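The boxes, and the end of the year

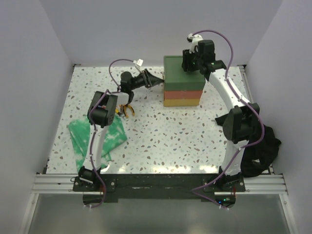
Last changed 30/12/2011

Slept badly and was up before it was light. Made coffee and decided to get the sorting over with, as I had promised myself in August and then let go for months. The boxes are the three colored ones, green, orange and yellow, and they have been in my life longer than most of my furniture. Stacked, they go green on top, then the orange, which is more of a rust, then the mustard one at the bottom. I have tried other orders and always go back to that one.

Harriet Whitfield gave me the set when she moved out of the apartment on the hill. She had used them for sewing things. I used them for letters at first, then for receipts, and in the last few years for anything I did not want to decide about. That is a poor system and I know it.

Started with the green. It was mostly paper. Two warranty cards for the Tarkex heater, which we gave away, and the manual for the Nakamura rice cooker, which I kept because I still can't remember how to set the timer. A bundle of bus tickets from the trip north. A postcard from Harriet with nothing on it but the address and her initial. I kept the postcard and threw out the tickets, then took one ticket back out of the trash.

Had toast at nine. Rang my sister, no answer.

The orange box took longest. I had put the photographs in it, loose, and they had stuck together in the corner where it was damp in the old place. I counted them as I went, for the list I am making: 132 good ones and 31 that can't be saved. I thought I would mind more about the 31. Most were of the yard, and one was of a dog I don't recognize. The good ones are now in envelopes by year as far as I can tell the year. Where I couldn't tell I wrote a question mark. There are a lot of question marks in the nineties.

There was one of Dad at the kitchen table doing the crossword with his glasses pushed up, and I stopped for a while after that. I will get a copy made for my sister. The place that used to do copies by the post office has closed, so it will have to be the one across the river, and I will go when the weather is better.

The yellow box was the one I had been putting off. It holds the bills and the bank letters and all the papers from when we sold Mom's house. I went through it with the shredding pile on one side and the keeping pile on the other. The keeping pile started out small and did not stay that way. I found the Iltance policy I told the man on the phone in the fall did not exist. It does exist. It ran out four years ago, so it makes no difference, but I owe him an apology and probably won't make it.

Also in there: the spare key to the shed, a roll of stamps that are no longer enough for a letter, and $196 in an envelope marked "roof." I have no memory of it at all. The roof was fixed long ago and paid for by check. I put the money in the kitchen drawer and wrote the amount in the notebook. I might use it for new tires.

Soup for lunch, the end of the lentil. Sister called back while I was eating. She says she does not want any of the house papers and I should do what I like with them. She does want the photograph. She asked if I still had the recipe cards and I said yes, before I had checked. I checked after. They were in the bedroom closet in the Zindden shoebox, so that was all right.

Wiped the boxes out with a cloth and a little vinegar and let them dry on the radiator with the lids off. The green one has a rim around the top that catches dust, and I did that with an old toothbrush. There is a mark inside the orange one from the damp and it won't come out. I lined it with brown paper.

What goes where from now on:

Green is for letters and cards, and only the ones I would read again. Orange is for photographs. Yellow is for house papers and taxes, to be gone through every December whether I feel like it or not. Manuals go in the kitchen drawer. Anything I can't decide about has to sit out on the table until I do.

I wrote this on an index card and put it in the yellow box, where I will find it next December.

Shredding took over an hour. The machine gets hot and cuts out and you have to wait for it. I read the paper while I was waiting. Two full bags by the end, both out by the back door now for the recycling. It was getting dark by then and had started to sleet a little, nothing that stuck.

Put the boxes back together about five, the same order as always. I spent longer than I needed to lining them up. They never used to sit straight, and it was because the yellow one was so full the top of it bowed. With half of it gone they sit fine. I had been blaming the shelf.

Things still to do before the new year: call Harriet, who will want to hear that the boxes are still going. Return the library books. Take the coat to be mended, though I doubt they are open. Find out about tires.

Did not get to the hall closet. Did not get to the desk either, but I was never going to do the desk in the same day and only put it on the list to have it there.

Supper was eggs. Watched half of a film about a lighthouse and turned it off. My back hurts from sitting on the floor, so next time I will do it at the table like a sensible person. Going to bed early. The postcard is on the windowsill for now, and I suppose it has to go in the green box tomorrow, by my own rules.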